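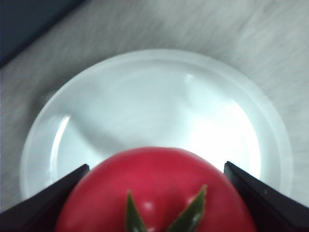

How many times should a kitchen task be shown to the robot arm before it is left to try the task alone?
For a simple transfer, such as moving one piece of fruit to a plate, Truten asks for nine good demonstrations in a row, all given by the same person. A demonstration that had to be corrected halfway should be deleted.

Tips for demonstrating kitchen tasks
Guidance for users of the Truten teaching kitchen, Biltenau

Preparing the worktop
Clear away everything that plays no part in the task. Cloths, spoons and packaging left at the side will be recorded along with the rest, and the arm may come to depend on them. Wipe the lens at the wrist with a dry lens cloth. Washing-up liquid leaves a film and must not be used.

A shiny plate under a strong lamp can show as a patch of white. Where this hides the rim, turn the lamp towards the wall or draw the blind. The lighting should then stay as it is until the set is complete.

Guiding by hand
Hold the arm above the wrist, never by the fingers. Press the release, wait for the tone, and move at the pace of a person laying a table for guests. Keep your other hand out of the camera's view. Users who find the arm heavy should check that the correct tool weight has been entered – the old setting is sometimes left over from the previous booking.

Guiding by remote control
The Drovach handset is kept in the drawer beneath the kettle. Set the speed dial to 2 for soft produce and to 6 for tins and jars. The grip trigger is to be squeezed slowly. When the fingers meet the skin of a tomato on both sides, stop squeezing, pause, and lift straight up.

Soft fruit and vegetables
Choose firm tomatoes for the first set and leave the stalk end on. Grip across the widest part, with the flat of both fingers against the skin. Begin with fruit of similar size; smaller and larger ones may be brought in once the arm manages the first kind. Replace any fruit that has split or begun to weep, and clean the fingers before going on.

Setting down
Lower the fruit until it touches the plate before opening the fingers. Dropping it from a height, however slight, teaches the arm to do the same. Move the plate a hand's width between demonstrations.

Saving the set
Name each set by task and item, for example "tomato to plate". The Ots recorder holds 1000 demonstrations and gives no warning when full – older sets should be copied to the shared drive at the end of each month. Produce used for teaching goes in the compost bin by the back door and is not to be eaten.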